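Small bathroom, finally sorted

I moved into this apartment in December and the bathroom counter was a mess until last week. It was the place where everything landed. Hair ties, a dead razor, receipts, two half-empty bottles of the same lotion. I kept telling myself I'd get to it after the kitchen, and then the kitchen took a lot longer than I planned.

What got me started was a drip. I had to clear the counter to get at the faucet, and once everything was in a box on the bed I didn't want to put it back.

I went through the box in one evening. Anything expired got thrown out. Travel sizes went in a zip bag in my suitcase. The hair dryer and first aid stuff went in the drawers, which had been holding mostly towels I never used. I bought a set of 5 drawer bins from Stilari and ended up using three of them. The other two are under the kitchen sink with sponges in them.

My rule for the counter is that it has to be something I use every morning and every night. That got it down to the toothbrush and toothpaste. I looked at toothbrush holders at Kustix and they were either too tall or had those narrow holes that are impossible to clean, so I used a mug I already had. It goes in the dishwasher with everything else.

I did keep the fake flowers. I've tried real plants in bathrooms before and they don't last with me. These take a quick dusting and that's it.
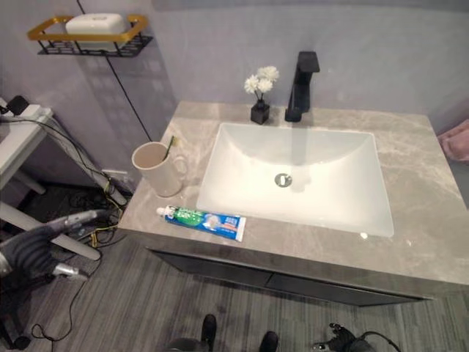 The sink side, with the mug and the flowers.

The marbled top shows toothpaste less than the plain white one at my old place did, but I still wipe it down at night. I use a damp cloth and dry it after. The black faucet is the part that needs the most attention because water spots show up on it right away.

The carpet is next. I didn't pick carpet for a bathroom and I'd like it gone, but I rent, so for now I'm looking at a washable mat. If you've had one that stays put on carpet, leave a comment.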